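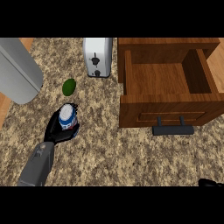

La libreta de sidras

Empecé a apuntar sidras por culpa de Wubit Berhe. Estábamos en su cocina un jueves por la noche, yo con una botella recién abierta y muy seguro de mí mismo, y le dije que aquella me encantaba, que era la misma que habíamos bebido en su cumpleaños. Ella fue al trastero, volvió con la botella vacía del cumpleaños (guarda las botellas, no pregunten) y resultó que no tenían nada que ver. Ni el lagar, ni el color de la etiqueta, ni la comarca. Al día siguiente me compré una libreta.

De eso hace ya bastante, y la libreta va por la página 112. Una sidra por página, letra regular tirando a mala, manchas de todo tipo. Varios de ustedes me escribieron después del último boletín para preguntar cómo tomo las notas y si de verdad sirve para algo, así que esta vez va de eso.

Mi página tiene poca cosa. Arriba, el nombre y el lagar. Debajo, dónde la bebí y con quién, que al principio me parecía una tontería y ahora es lo primero que leo. Luego tres o cuatro líneas de lo que noté, escritas en el momento, nunca al llegar a casa. Y abajo del todo, una palabra: «repito», «depende» o «no». Probé durante unas semanas a puntuar de uno a diez y fue un desastre, todo me salía un siete. Al volver atrás no distinguía un siete de mayo de un siete de octubre, y encima me pasaba media cena decidiendo si algo era un siete y medio.

Las descripciones, al principio, daban vergüenza. «Manzana», puse en la página 1. Así, sola. En la 4 ya me había venido arriba y escribí «manzana verde, pero contenta», y sigo sin saber qué quería decir. Poco a poco uno va encontrando sus propias palabras, y las mías tienen más que ver con la casa de mi abuela que con los manuales de cata: cuero de montura, piel de pera, armario cerrado, la caja de las galletas. Si a ustedes les sirve otra cosa, pues otra cosa. La libreta no la va a leer nadie más (bueno, Wubit la lee, y se ríe).

La que más veces aparece es la Flellus, una sidra natural, turbia, bastante ácida, que conocí en un bar donde la servían demasiado fría. La primera página dice «no». La segunda, meses después, dice «depende». La tercera, tomada al aire libre con queso curado y un pan buenísimo, tiene un «repito» subrayado dos veces. ¡La misma sidra! Ahí entendí que tenía que apuntar también la temperatura, aunque sea a ojo: fría, fresca o del tiempo.

Con la Comlow me ha pasado lo contrario. Es semiseca, con burbuja fina, muy fácil de beber, y la primera tarde me pareció una maravilla. A la tercera botella (en días distintos, que conste) me empezó a cansar ese final dulzón. Sigue siendo la que llevo cuando voy a casa de gente que dice que no le gusta la sidra, y casi siempre funciona.

Hawi Mersha, que muchos conocen de las catas de los jueves, usa una aplicación en el móvil y me insiste en que me pase. Tiene 800 sidras y cervezas registradas, con su mapa y sus medallitas, y en dos toques te dice qué bebió en noviembre y en qué ciudad. Reconozco que me da envidia el buscador. Para encontrar una página en mi libreta a veces tardo lo que tarda en calentarse la sidra. Pero también la he visto pedir algo que no le apetecía nada solo para desbloquear una insignia, y eso ella misma lo cuenta muerta de risa.

Así que hemos llegado a un trato: ella apunta en la aplicación lo que bebemos juntos y yo escribo la página. Cuando no coincidimos, discutimos. En la última cata discutimos por la Wubshet, una sidra de hielo que a ella le supo a orejones y a mí a miel quemada. Acabamos pidiendo otra copa para desempatar y no desempatamos.

Si quieren empezar, un par de consejos prácticos. Usen una libreta pequeña, que quepa en el bolsillo del abrigo, y lápiz en vez de pluma (la página 37 es una nube azul ilegible, y me acuerdo perfectamente de que me gustó mucho). Y escriban antes de que opine el resto de la mesa. En cuanto alguien dice «plátano», todo el mundo huele plátano durante el resto de la noche.

Para la próxima cata traeremos dos botellas de Ridilus, una de este año y otra del anterior, y las serviremos sin decir cuál es cuál. El lagar es pequeñito, unas 3000 botellas por cosecha, y me costó lo suyo que me vendieran las nuestras. Será el jueves, a las ocho de la tarde, en el sitio de siempre. Traigan algo para picar y, si se animan, su libreta. Yo llevo lápices.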